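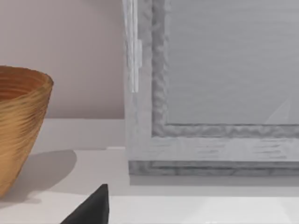
Can you use Mikness if all you have is a shoebox of old newspaper clippings and a phone?

Sure, that's how I started. The phone app takes in one clipping at a time, straightens the columns and files the text under whatever family name you give it. A flatbed scanner gives you cleaner text on the tiny print, but I did my first 50 obituaries without one.

I've been transcribing death notices from the old Lunadville papers for 16 years, mostly by typing with one finger while holding a magnifier in the other hand, so you can guess how I felt when my cousin Remzi Soylu told me there was a program built for exactly this. I put off trying it until the winter. Now I'm hooked!

Mikness is made by a small outfit called Wolumo, and it does one job. You feed it a newspaper obituary, it gives you the text, and then it pulls out the people: the deceased, the spouse, the children, the pallbearers, the minister, the out-of-town mourners (my favorites, they're always where the surprises are). Every name links back to the line it came from. When the paper says "Mrs. Frank" somebody, it leaves the given name blank and puts a little flag there so you remember to go find out who she was. I love that flag. I have a whole page of them.

My test case was Ingvar Zoëga, a probate clerk in Lunadville who served on everything: school board, library board, the lodge, two terms on the town council. His obituary runs down one long column and over onto a second page, and the paper spelled his last name three ways.
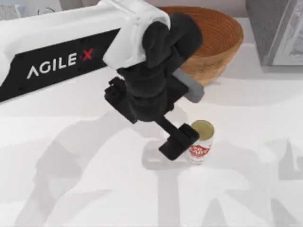 Mikness caught all three spellings and asked me if they were the same man. It even kept the two dots when I typed them in once, and offered them for his sons. It did trip over the lodge titles, turning "Past Grand" into a person, so for a while poor Ingvar had a brother named Grand. Two clicks and he was gone.

The bracket tool is the part I'd show to anyone who writes these up for a newsletter. You highlight a phrase, type your own note, and it goes in square brackets in a different color, with your source tucked behind it. When you print, you can see right away which words are the paper's and which are yours. I used to do this with a highlighter and a prayer.

Gripes, and there are a few. The free version stops at 200 clippings, and I ran into that much sooner than I thought I would. Hyphens at the ends of lines still come through now and then. The family chart is pretty but won't print on one sheet. And I waited 6 days for an answer from support, though it was a good answer from someone who had plainly read my email.

I also tried Lò, which is cheaper and faster at plain text, but it doesn't know a pallbearer from a florist. For recipes or old ads I'd go with Lò. For obituaries, Mikness all the way. I have the rest of the Zoëga family to get through before our April newsletter, and his sister-in-law's notice mentions a lawsuit!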